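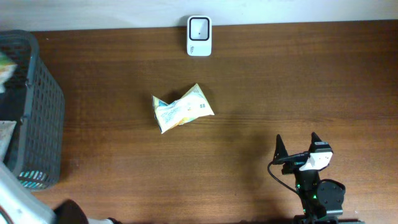

3. Clearing the tabletop

By Desta Gidey
We use cookies to improve this site. Accept | Settings

1. Set the basket at the left side of the table.
2. Place snack packets and wrappers in the basket, one at a time.

Note: Tissue packs and tubes are sorted separately. See sheet 2854.
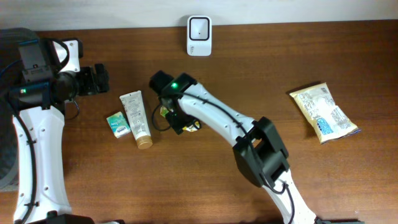 ZELEKE, August

Revised step. Check that the cap of each tube is closed before sorting.

Caution: Do not stack tubes on tissue packs.

3. Leave the small white device against the wall. Keep wrappers clear of it. 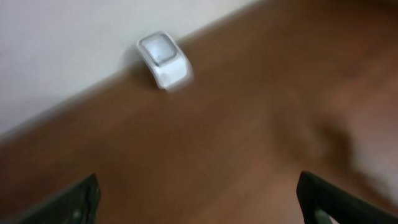 4. Wipe the wood along the grain and let it dry for 30 minutes.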